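Home Projects Shop Notes Archive About Contact

Cell's back up. Mostly. Writing this fast before I forget what I did, my notes are on the back of a packing slip and half of it is coffee.

So the picking cell at Flolport had been dropping bars since May. Not every cycle. Maybe a good run all morning and then a string of misses after lunch, and Märta standing there with her arms folded. Emuvton wanted to sell us a new hand. Birger said regrease it and see. I did what Birger said, because Birger is cheaper.

Regreasing did nothing. Well, it got quieter.

Pulled the hand off on Saturday with the shop empty. Two screws on the lower finger had backed out, you could rock the thing with your thumb. No threadlocker on them at all, and I know who put them in, it was me. Cleaned the threads, blue threadlocker, torqued, paint mark across each head so I can see at a glance next time. Then the hose. There was a rub spot where it had been sliding on the arm every time joint five came over, not through yet but fuzzy. Cut it back and refit with a fresh end.
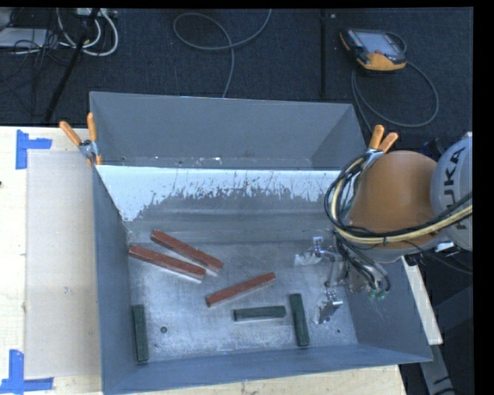
Dress pack is the part I always get wrong. Too tight and it yanks at the fittings when the wrist turns, too loose and it finds something to snag. Bendik's rule is to jog to the worst pose you can think of, tie it there, then jog everywhere else at 20 percent with your finger on the pendant and your eyes on the hoses and nothing else. Took me three tries. The loop comes up around the left of the orange link now with a dark tie holding the bundle, and the thin black cables drop off it down toward the tool. Looks like a lot of slack. Leave it. I ran every corner of the bin with it like that, and the back edge was the one that used to pull.

Divider next. It used to creep toward the back a hair at a time and then the approach heights were all off, which I spent a whole week blaming on the camera calibration. Wiremu says drill it and bolt it. He's right, probably. For now it's spring clamps, one each end, orange handles so I can see if one gets knocked. If you do this, put the clamps on BEFORE you teach the keep-out zone. I did it after, and the finger went straight for a handle on the first slow run. Stopped it in time. Retaught the zone, wrote it on the wall.

Tool center point had shifted too, after the hand came off. Of course it had. Redid it with the pointer, four poses, then a second time becuase the first error number was ugly. Second one was fine. Saved it under a new name and did NOT overwrite the old one – learned that one at Blomqvist.

Then test picks. Same red and green bars as always, dumped in any old way, red first then green, then mixed. Target was 200 without a drop. Got there on the second go, the first died early and that was me forgetting to switch back from the old tool data. Duh.

Still to do:

- bolt the divider (ok Wiremu)
- check paint marks after 1,000 cycles
- order spare hose from Warkard, plus the little green fittings, we are out
- ask Pirjo if the backup from before the hand swap is still on her drive

Märta has not folded her arms since. More when the hose comes in.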